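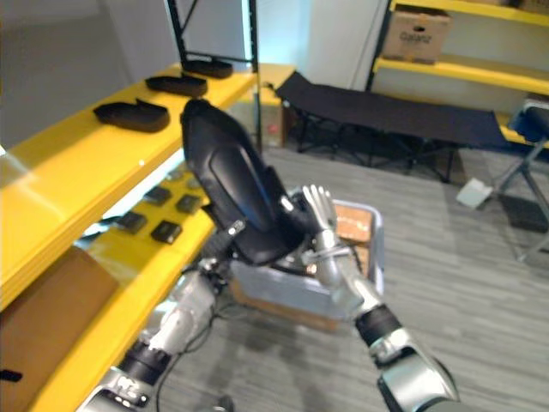 Wafula Mussa asked whether the walkthrough has to cover the back stockroom every time, or only the sales floor. Every time. The stockroom had more open items than the rest of the building on the last two rounds, and the insurer's form makes no difference between the two areas.

FLIKANO STORE AND STOCKROOM
Fire and general safety walkthrough
Date: 14/03/2021
Status codes: OK, FIX (can wait until the next round), NOW (before opening)

1. Exits and routes

1.1 Front doors open fully from inside without a key. OK
1.2 Rear exit opens fully. FIX
Comment: The push bar works but the door drags on the sill. One person can open it with a firm push. Dovhaniuk hung this door and should come back and plane the bottom edge.
1.3 Exit signs lit. OK
1.4 Emergency lights stay on when the test button is held. NOW
Comment: The unit over the stockroom door went out after a few seconds. Battery replaced before opening and tested again. Now OK. Write the month on the new battery - the old one had no mark on it.
1.5 Main aisle clear to 34 inches or more. OK
1.6 Nothing stored on the stairs. FIX
Comment: Two flattened cartons and a mop bucket on the lower landing. Moved while I was there. Same comment as last time.

2. Extinguishers and alarm

2.1 Extinguishers on their hooks, pins and seals in place. OK
2.2 Gauges in the green. OK
2.3 Annual service tag in date. FIX
Comment: The tag by the register runs out in June. Prarko does the service and needs a few weeks' notice, so call them this month.
2.4 Pull stations visible and not blocked. OK
2.5 Alarm panel shows no faults. OK
Comment: Panel log read 256 entries, all routine. The clock on the panel is still an hour off.
2.6 Stock kept at least 18 inches below the sprinkler heads. FIX
Comment: Fine on the sales floor. In the stockroom the seasonal cartons on the top level are too close. Take one layer down. Please don't push them sideways to the next bay, as that puts them under another head.

3. Shelving and storage

3.1 Uprights straight, no dents or bent feet. OK
3.2 Shelf clips seated at both ends. FIX
Comment: One clip missing at the end bay. The shelf holds but rocks when pressed at the corner. Cerkora sells the clips in bags, and a spare bag should be kept in the office drawer.
3.3 Heavy goods on the lower shelves. OK
3.4 Bins pushed back so that no rim sticks out past the shelf edge.

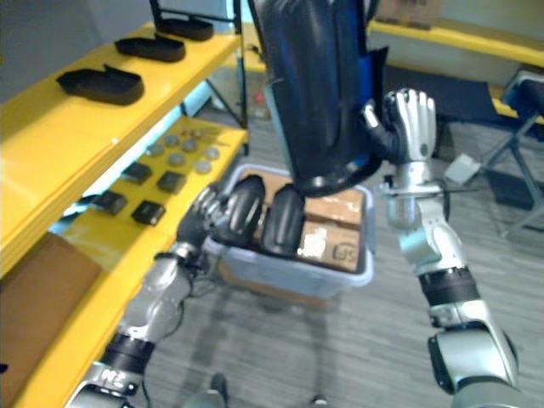 Bins that are too deep for a shelf go on the bottom level, with the long side against the wall. An overhanging bin gets knocked by a shoulder or a cart sooner or later, and lids don't help much. Marked OK for this round.
3.5 Step stool has all its rubber feet. OK
3.6 Ladder tied or chained when not in use. FIX
Comment: Chain is there, hook is gone.

4. Floors

4.1 Carpet edges flat. FIX
Comment: Lifting slightly at the seam near the fitting bench. Tape is fine for now but it needs glue.
4.2 Entrance mat lies flat. OK
4.3 No cords across walkways. OK
Comment: The fan cord has been rerouted behind the counter since the last round.

5. Electrical

5.1 Clear space in front of the breaker panel. OK
5.2 Breakers labeled. FIX
Comment: 2 labels have faded and can't be read. Switch positions are correct.
5.3 No power strips plugged into other power strips. OK

6. First aid and paperwork

6.1 Kit stocked. FIX
Comment: Low on large bandages, out of burn gel.
6.2 Emergency numbers posted by the phone. OK
6.3 Last round's sheet signed and filed. OK

FIX items stay open until someone initials them on the office copy. Telling me in the hallway doesn't close them.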